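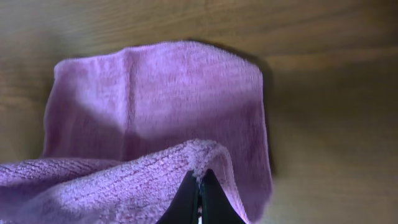 Rukance Microfiber Cloth, Lavender

General-purpose cleaning cloth with a looped pile on both faces. Intended for dusting, dry wiping and damp wiping of sealed wood, glass, painted trim, enamel and stainless steel. Sold singly, in packs of 3 and in cartons of 62.

Item number: 1661-LV
Supplier: Hundholm Household Supply
Availability: In stock

Product overview

The Rukance cloth is a medium-weight towel with an open loop. The loops are left uncut, which gives the face its plush feel and leaves more room between fibers for dust than a flat-woven cloth of the same size. Rows run across the width of the cloth and show as low ridges when the fabric is folded or pulled to one side.

Color is a light purple. It reads as pale lilac in strong light and as mauve in folds and shade. Customers matching the cloth to a color-coded cleaning plan should order a single cloth first and check it under the lighting in their own building. Small differences between dye lots are normal and are not treated as a defect.

The edge is soft and slightly fuzzy, with no hard binding or piping. A plain edge will shed a small amount of fiber during the first washes. Wash before first use if the cloth is going to be used on glass or on dark polished surfaces.

Specifications

Type: Looped-pile microfiber, two-sided
Shape: Square
Size: 16 x 16 inches
Fiber: 80% polyester, 20% polyamide
Color: Lavender
Edge: Plain, unbound
Maximum wash temperature: 140°F
Drying: Line dry or tumble dry low
Pack sizes: 1, 3, 62
Country of origin: See carton label

Recommended uses

Dusting sealed wood. Use dry. Fold the cloth twice and wipe with the grain. Refold to a clean face when the working face is loaded. Do not press hard on waxed or oiled finishes.

Damp wiping. Wet the cloth, wring it out fully and wipe in overlapping passes. Follow with a dry cloth on wood tabletops. Standing water should not be left on any wood surface, sealed or unsealed.

Glass and mirrors. The looped face is suitable for the first pass, where most of the soil is removed. For the final pass, the Rukance Flat Weave cloth leaves less lint.

Stainless steel. Use damp with a small amount of dish soap, then dry. Wipe in the direction of the brushed finish.

Painted trim and doors. Use damp. Test matte paint in a place that is out of sight, as repeated rubbing can raise the sheen.

Not recommended for

Hot cookware, oven racks or any surface above the maximum wash temperature.
Unsealed or splintered wood, which snags the loops.
Solvents, paint stripper or undiluted bleach.
Camera lenses, coated eyeglasses and display panels. Use a lens cloth.

Folding for use

A cloth this size gives eight working faces when it is folded in half and then in half again.

1. Lay the cloth flat and smooth out creases with the side of the hand.
2. Bring one edge over to meet the opposite edge.
3. Fold in half again across the first fold.
4. Wipe with one outer face until it stops picking up dust, then turn the cloth over.
5. Open and refold to reach the inner faces.

The pile holds a crease lightly. A cloth that has been stored folded will keep a soft ridge down the fold line for a while; this has no effect on use and relaxes in the wash. For shelf storage, fold in thirds so the open edges face the back.

Washing and care

Wash separately from cotton towels, fleece and anything else that gives off lint. Microfiber picks up loose cotton in the washer and transfers it to the next surface wiped.

Use a liquid detergent in a small dose. Powder that has not fully dissolved can lodge in the loops. Do not use fabric softener or dryer sheets — both leave a film on the fiber and reduce absorbency. A cloth that has been softened by mistake can usually be recovered with two hot washes without detergent, within the temperature limit given above.

Do not iron. Do not dry clean. Pulled loops should be trimmed level with small scissors. Pulling on them will open a run in the row.

Dark or strongly dyed cloths should be washed on their own for the first cycle. The lavender dye is light and bleeds very little, but it can tint white cloths on a hot first wash.

Service life

Replace the cloth when the pile has gone flat and stiff, when it pushes water across a surface without taking it up, or when grit can be felt in the loops after washing. Worn cloths can be moved down to garage, bicycle or outdoor furniture work.

Sylvie Grewal, who handles returns at Hundholm, asks that customers wash a cloth once before reporting poor absorbency. New cloths carry a light finish from the mill that rinses out in the first cycle.

Ordering information

1661-LV-1: Single cloth, lavender
1661-LV-3: Pack of 3, lavender
1661-LV-62: Carton of 62, lavender, bulk packed without inner wrap

Other colors in the same weight are listed under item numbers 1661-GY (gray), 1661-BL (blue) and 1661-YW (yellow). Packs of mixed colors are not available. Carton orders placed before noon ship the same business day from the Lapointe warehouse. Single cloths and packs of 3 ship by mail.

Unwashed cloths may be returned within 21 days of delivery. Cartons must be returned complete. Return postage on single cloths is paid by the customer unless the item is faulty or was sent in error.

Customer questions

Can the cloth be used with furniture polish?
Yes, with spray or cream polish. Keep one cloth for polish only and mark it at the corner. Polish residue does not wash out completely and will streak glass.

Is there a difference between the two faces?
No. Loop height is the same on both.

Will it fit a flat mop head?
It can be wrapped around the Zallomton flat head and held with the corner grips. It is not shaped for this and will shift on textured floors. The fitted pad, listed under mop accessories, is the better choice.

Does it scratch lacquer?
The fiber itself does not mark cured lacquer in normal use. Grit trapped in the loops can. Shake out the cloth between surfaces and do not use one that has been dropped on the floor.

Can it be cut down to a smaller size?
Yes, but the cut edge will shed until it is overcast or hemmed. Use a wide zigzag stitch with polyester thread.

Related items

Rukance Flat Weave Glass Cloth
Rukance Lens and Screen Cloth
Zallomton Fitted Mop Pad
Hundholm Mesh Wash Bag, medium

Product information reviewed by Ravinder Morin, Dec 14, 2022. Specifications may change without notice; the label on the carton takes precedence over this page.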